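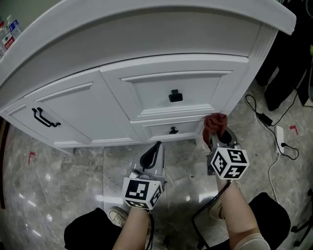 Ghazala Baloch remarked after our first presentation that a cleaning plan for furniture should begin with the places where hands and shoes touch it, and that we had started from the top only because it was easier to reach. We agreed with her and changed the order of our work.

Our project studies how to care for one white cabinet with raised panels. Such panels look nice, but dust stays in the edges of the molding. The marble-patterned floor is also glossy, so every crumb below the cabinet shows.

2. Method

We divided the front into doors, drawers and plinth. For each part we wrote down which cloth we used and in which direction we moved it. The reddish-brown cloth was for the drawer fronts. We followed the panel frame first and the flat middle after it. The black knobs and the double-bar handle were treated as separate parts. Our budget for cloths and soap was 200 pesos, and we did not spend all of it.

Giuliana Ayala made the record sheet, which we named Okia. It has one line for each part and a space for remarks. In October we want to give it to the other groups in our course.

A cloth should not be left hanging by a knob when the work stops, so we added this point to the sheet. 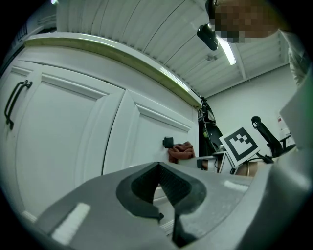

3. Difficulties

The corners of the recessed panels took the most time. A folded cloth is too thick for them, and we had to use only one layer over a fingertip.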